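Free meals stay in Hullport schools

12/17/25 - The town of Hullport will keep free school lunches until the end of May. Over 400 children eat them every day, in the canteens at Lelari and Skundside. The price for the town is 43 crowns per meal - the same as last year.

Ketchup stays on the menu too.

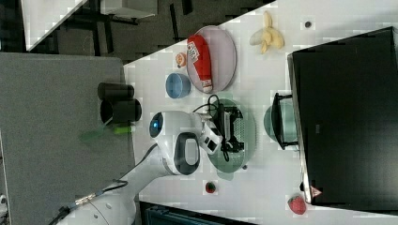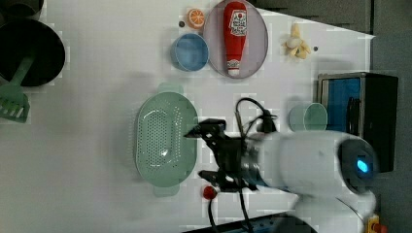
Parents at Skundside are glad, but several of them asked why the decision is only until May, and not for the whole year.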